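Home | Guides | Storage | Contact

Folding and Storing a Printed Table Cloth

Prepared by Shagufta Usmani, Drindomby Household Services

This guide applies to thin printed cloths kept in a shallow basket. Clear a flat surface and set the basket to one side before beginning.

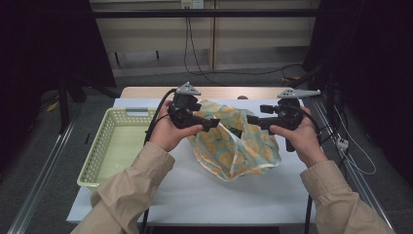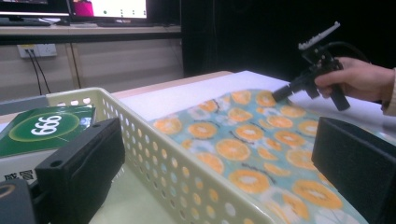

Fruit-slice print, close view

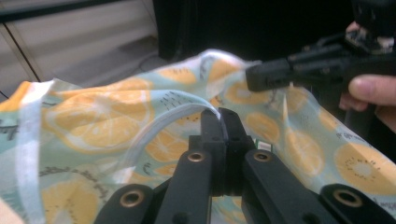

1. Spread the cloth and smooth it from the center outward.
2. Bring the two short edges together and align the corners.
3. Fold in half again, then fold to the width of the basket.
4. Place the cloth in the basket with the folded edge up.

Cloths in long-term storage should be refolded each February along different lines. Do not place books or boxes on top.

Related guides
Lining a Shallow Basket
Labeling Shelves: The Delleck Method
Caring for Sheer Fabrics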